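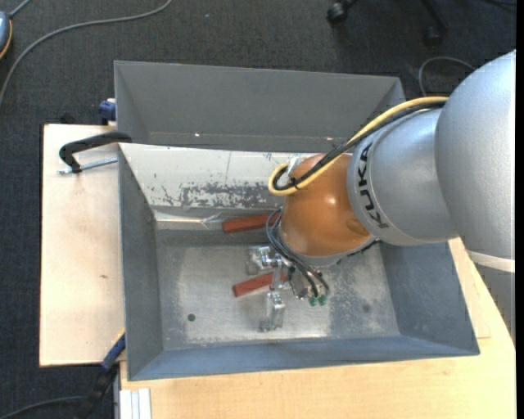 One reader of last year's notes wrote in to ask why we spend a whole session on a dropped part when the arm stopped the way it was supposed to and the gripper wasn't even scratched. Fair question! My answer is that the stop was the last thing to go right that afternoon, and a lot had gone wrong before it.

Baklow Workshop, Session 6 handout
Dropped parts and what the log didn't say
Revised 12/03/2026

Quick recap for anyone who missed the lab. The Rewi cell picks bars out of a metal bin with a KUKA arm and a two-finger gripper. The fingers run on air, and the controller decides it has a good grip when the pressure switch closes. Keep that in mind, it's the whole story.

We ran the cell for 1130 picks in June. On pick 667 the switch closed, the controller wrote GRIP OK, and the arm lifted with the bar held by one corner. It swung halfway to the drop-off point and the bar slid out and landed outside the guard (I was standing a good way back, thankfully, with a sandwich). The light curtain tripped when it went through and the arm stopped. The log for that pick looks perfect right up to the stop. I must have read it five times.

So what happened? Air pressure tells you the fingers pushed on something. It doesn't tell you what, or how much of it. A bar lying at an angle can get pinched at the end and the switch will close just the same. Our old Eltedier setup had a finger position readout and would have caught it, but we left that out of the new cell to save a week of wiring. My call, and I'd love to have that week back.

The second problem was speed. Pick speed had been tested with the bar gripped at the middle, and I had typed 2000 mm/s for the transfer move without thinking about a bad grip. A bar hanging by its end swings. Write this in your margin please: test the transfer with the worst grip you can set up by hand, at low speed first, everybody outside the fence.

Then there was the restart. I cleared the fault from the panel and very nearly hit go with the bar still on the floor. Look inside the cell before you reset. Lock it out before you reach in, even for a second, even if you're sure.

We went back through the Livance log viewer afterward and found almost 126 picks where the switch closed later than normal. They all made it to the drop-off, so the software never flagged them. I count those as near misses and you should too.

For next time: sketch a grip check that uses two signals, and write down what the arm should do when they disagree. "Stop" is a start, but tell me where it stops and what it's holding. One page is plenty, and pencil is fine.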